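Helpers wanted for a two-armed washing-up robot, Grernton shared workshop

Saturdays and one evening a week, starting in June. Unpaid, but we feed you, and we cover your bus fare if you're coming in from Haltov.

Hello! We're a small group who meet in the back half of the Grernton shared workshop, and for longer than any of us quite intended we've been building a pair of robot arms that we hope will one day do the washing-up. It started as a winter project between Maysoun Hamdan and Majdi Semaan, who had both bought secondhand motors in the same sale and thought it a pity to leave them in a box, and it has grown from there – first one arm, then the other, then a good deal of arguing over which table to put them on. We call the whole thing Jireck, and the name has stuck even though Majdi still spells it differently on all his drawings.

We would now like some more people. Two or three would be lovely, and if more of you write than that we'll try to find room, as there is always something that needs doing.

At the moment the arms are steered by a person. You sit in the chair with a pair of hand controls, the arms copy what your hands do, and the computer keeps a record of it all so that later on the arms can have a go by themselves. We've set ourselves a target of 3,000 recorded goes at simple kitchen jobs: picking up a sponge, tilting a dish, moving a bowl out of the way, putting a plate back down where it came from. So far we have 400 that we're happy with, and a fair number that we aren't, mostly from the weeks before Aurelio Prieto rewrote the part that lines up the timing of the two arms. So there's plenty left to do, and it really is rather pleasant work once you've got the knack of it, a bit like learning to knit with somebody else's needles.
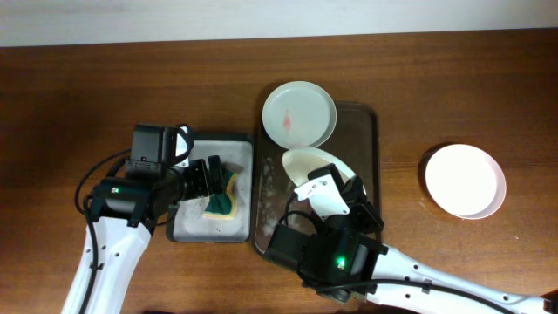 The knack takes most people an afternoon or so. Wrists are the hard part. You will want to turn your whole elbow, as you would at your own sink, and the arms don't care for that at all, so Fares Zoubi sits beside every new person for the first session and talks them through it. He is very patient and has done this with his own mother, who is now quicker than he is.

If sitting in the chair doesn't appeal, we could also do with:

Somebody handy with cables. We have rerouted ours more than once and would welcome a fresh pair of eyes, particularly from anyone who has kept wires tidy on something that moves all day.

Somebody to look after the recordings. This means watching them back, writing a short note on each and throwing out the bad ones. It can be done at home with a cup of tea, and we'll lend you a laptop if you need one.

Somebody with a 3D printer they understand. The workshop's own Rawashdeh machine is a good one but is very much in demand, and we have a list of 13 brackets and clips to print again in a tougher plastic.

You don't need any background in robots. Of the people who come now, one drives a delivery van, one teaches the cello and one is still at college. What we would ask for is that you can manage at least two sessions a month, that you're careful around moving machinery, and that you don't mind doing the same small thing over and over and talking while you do it. You do need to be 18 or over, as that is a workshop rule and we can't bend it. Left-handed people are especially welcome – all our recordings so far were made by right-handers and Aurelio thinks it shows.

Sessions run on Saturday from 10 until 3, with a proper lunch in the middle, and on one weekday evening which we settle between us each month. The workshop is on the ground floor with level access from the yard, and the steering chair can be raised or swapped for your own. It does get chilly, even in summer, so bring a jumper. There is street parking on the hill side and the 129 bus stops at the end of the lane.

You'll have to join the workshop as a guest member, which is free for the first three months, and do the short safety talk with Kwabena Quaye before you touch anything. He'll show you the stop button and make you press it a few times. Please don't be put off by this, he's very nice about it.

To put your name down, write a few lines to Maysoun by way of the workshop's contact page, with Jireck in the subject line, and tell her which of the jobs you fancy and when you could come for a look round. There's no form and you needn't send a CV. If you'd sooner just turn up and watch first, come along after lunch on a Saturday, ring the yard bell and give us a minute to get to the door.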